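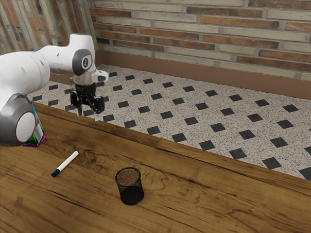 The Long Afterlife of a Leather Boot

Sep 29, 2021

Old boots have a way of outlasting the clothes they were bought to go with. A wool coat goes to moths, a cotton dress wears thin at the elbows, and the boots remain at the back of the closet, scuffed at the toe and perfectly sound at the sole. For many years the resale trade treated such boots as filler. They were tied together by the pull straps, dropped into a bin, and sold by weight.

That practice is fading. A small but steady group of workshops now buys worn leather boots, repairs them, and alters them for sale as new pieces. The trade calls the result "reworked," a term that covers everything from a replaced heel to a shaft cut down and rebuilt with panels from another pair. Prices have risen with the level of skill involved, and buyers have become more exacting about what the word ought to mean.

Among the established names is Herow, which opened in 2007 as a shoe repair counter and began selling altered boots when customers failed to return for pairs left with it. Its early pieces were plain. A western boot with a split side seam was opened to the ankle and fitted with a laced gusset; a riding boot with a ruined top line was trimmed and bound in suede. The workshop still offers both alterations, and the laced gusset remains its most requested.

Herow accepts boots from the public on the first four days of each week and turns away the greater part of what it is shown. Cracked leather is the usual cause. Surface scuffs can be cleaned, filled, and colored, but a crack that runs through the grain at the ball of the foot will open again under any finish. The workshop bends each boot at that point before it looks at anything else. A pair with a handsome shaft and a cracked vamp may still be bought for parts, at a much lower price.

Parts matter a great deal in this trade. The panels on a reworked boot must agree in weight as well as in color, and a heavy shaft stitched to a light one will pull at the seam until the thread gives way. Studa, a firm that supplies salvaged leather to repairers and costume makers, grades its stock by thickness first and shade second. It sells sorted bundles of 20 panels, each bundle cut from boots of similar age and construction. The bundles do not match exactly, and the firm's price list says as much.

Decoration is where opinion divides. The bohemian style that brought these boots back into demand favors fringe, coin trim, embroidered ribbon, and strips of old carpet or kilim set into the shaft. Used with restraint, such trim can rescue a boot whose leather is sound but dull. It can also hide poor work. A wide band of ribbon covers a crooked seam very well, and a buyer who sees trim glued down along its full length would do well to ask what lies beneath it.

Anix, a label that sells reworked boots alongside printed kimonos and wrap skirts, has adopted a rule that all trim must be stitched and that the stitching must be visible from the inside of the shaft. The rule adds to the cost of every pair. It also limits the choice of material, as loosely woven textiles fray when pierced by a heavy needle and must be backed with cotton before they can be used. The label showed its first boots made under the rule in February, in a short range built on western shapes with a low heel.

Fringe presents its own difficulty. Cut from thin leather, it moves well but curls after rain. Cut from thick leather, it keeps its shape and hangs like a curtain. Most makers settle on a soft suede and advise the wearer to brush it when dry -- advice that is printed on the tag and, to judge by the pairs that come back for repair, not often followed.

There is also the matter of fit, on which sellers have not always been candid. A boot takes the shape of the foot that wore it, and no alteration to the shaft will change the insole. Better workshops remove the old insole and lay a new one of cork or leather. Others add a foam liner over the original, which feels pleasant in the shop and makes the boot half a size smaller. Ó Néill, a shop known for long dresses and shearling vests from the same period, will not sell a reworked boot with its first insole in place. Customers who wish to wear their pairs with heavy socks are fitted in heavy socks.

Care after purchase is simple enough. Boots should be dried away from direct heat, with paper in the toe, and conditioned lightly at the start and end of the cold season. Dyed panels and undyed panels absorb conditioner at different rates, so a colorless cream is safest on mixed leather. Embroidered sections should be kept clear of cream altogether and cleaned with a dry brush. Heels wear quickly on city pavement -- a stacked leather heel more quickly than a rubber one -- and should be capped before the wear reaches the stack.

A complete rebuild at Herow currently takes 7 weeks. The longest part of that time is spent on the last, where the reworked boot is left to settle between stages. The workshop has been asked to shorten the process for the holiday season and has declined. Orders received after the end of October will be scheduled for the new year, and customers bringing in their own boots are asked to have them clean, dry, and free of polish.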